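The May Procession

The year I was asked to look after the parish procession at Trasness, I said yes before I had finished my tea, and my sister-in-law has reminded me of it ever since. It was for the feast in May, when we carry the icon down Cestilance Road to the water and back again, singing the whole way if the wind lets us.

There were 100 candles in the vestry cupboard and, so far as I could find, not one paper collar to keep the wax off anybody's sleeve. I rang the hall in Onetti, because they had held theirs the year before, and a very kind woman there told me she would see what she could do.
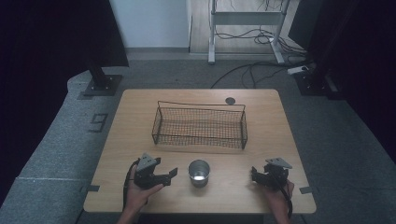 You'll want to start the hymn slower than you think, she said, or the old ones at the back will still be on the second verse when you get to the jetty. We learned that the hard way, dear, and Father was not pleased.

I wrote it on the back of my hand so I wouldn't forget, and then washed the dishes.

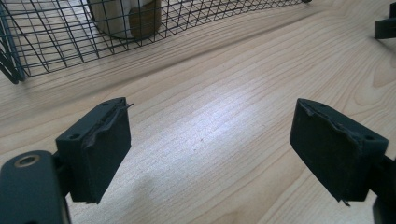 The collars arrived on the bus the next afternoon, wrapped in a tea towel with a loaf of sweet bread I hadn't asked for and was very glad to have. I cut the bread for the choir, who had been practising since four and were getting short with one another over the alto line.

By the evening of the feast there must have been half the town on the church steps, more than I had dared to hope for, and the little ones were already asking when they could light their candles. 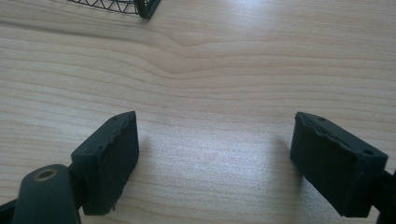
We began slowly, as I'd been told. Past the bakery, past the closed-up post office, and all down the hill I could hear the back of the line singing the same words as the front, and I cried a bit, I don't mind saying. At the water the wind dropped and every candle stayed lit through the blessing.

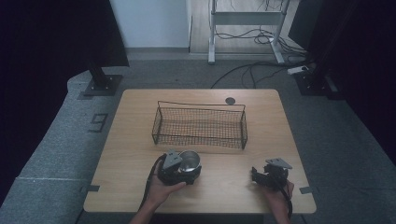 A light wooden table with a black wire mesh basket towards the back.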